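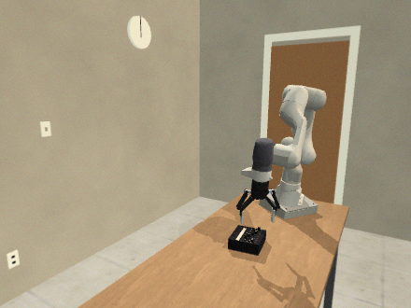 Project report: grasp planning in simulation
Vuvuscombe, August 12, 2024

I came into this thinking the planner would be the hard bit and perception would be a doddle. Wrong way round! I started in June with Voveo, the planning tool our course uses, and had an arm moving to a set point within 2 days. Getting it to pick a sensible grasp pose for a small box took the rest of the summer (and a lot of tea).

My grasp scorer is called Plestel. It takes the depth points, fits a box to them, then ranks 5 approach directions. I ran 1,767 trials and 1,291 of them ended in a successful lift. Most of the failures came from the bumpy top of the box, as my fitting step kept guessing the height too high and the fingers closed too early.

I fixed part of that by throwing away the highest points before fitting, which felt like cheating but helped loads. I also made the planner stop at a hover pose and check the height again before going down.
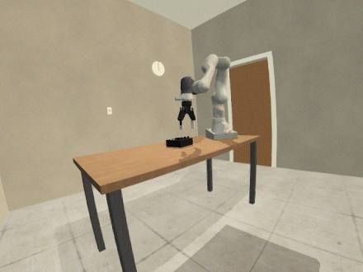

Sadowski read my draft and asked whether the second check was worth the extra planning time, and whether I'd tried it with the filter switched off. I hadn't, so that's my next batch of runs. The config files are in the project folder, under hover_check.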